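Kitchen counter tips for your robot arm's software

I've been running an arm over my kitchen counter since August, and most of my trouble has come from settings, so these are the ones I'd change first.

Lock the exposure before you start. Auto exposure hunts every time the wrist swings from pale stone to dark metal, and your color masks go with it. Pick a value, save it in the config, done!

Mark the faucet as a keep-out zone in the planner. Depth is terrible on anything glossy and black (mine came back full of holes), so I draw a plain box around it by hand and pad it generously. Skovix lets you save the box with the scene, and I reload it every morning with my coffee.

Cap your planning attempts. I had mine at 2,000 and it would sit there thinking forever. At 385 it either finds a path or gives up fast enough that I can nudge the start pose and try again.

Plan bowl picks from above, with a straight retreat. Sideways approaches look so clever in the viewer and then they clip the rim – ask me how I know. I also train the detector on fruit that's partly hidden by leaves, and nearly 137 labeled crops was plenty for lemons.

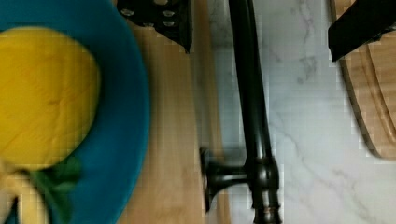

Jotent wrote in to say that padding the faucet box too much blocks half the counter, and that two boxes, one for the spout and one for the handle, plan much better. I've switched to two and kept the padding small on the handle side. Remember to rename the old box before you save, or the loader picks up both.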